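Home > Support > Tickets > Grippers

Filed under: Two-arm cells / Finger comparison

Opened by Silvia Sýkora, September 27, 2024

Pulel fingers on the left arm, Stostow on the right. Stostow's rep says theirs hold 9 percent better on thin handles. I ran 20 spatula picks per side and don't see it. Right side dropped four, left dropped three.
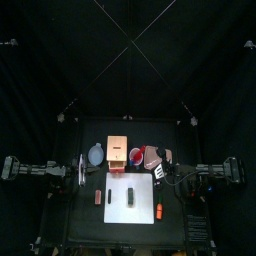 Swapped the fingers over and the extra drop stayed with the right arm. To me that points at the arm or its controller. Force limit was 220 on the left and 195 on the right, so the first comparison is worthless anyway.

Tapio Pitkänen: Set both to 195 and rerun.

Silvia: Will do. I'm not ordering a second set on the rep's word.

Status: open

Recent tickets
Sado camera loses focus after restart
Left arm slow to home
Finger pads peeling at the tip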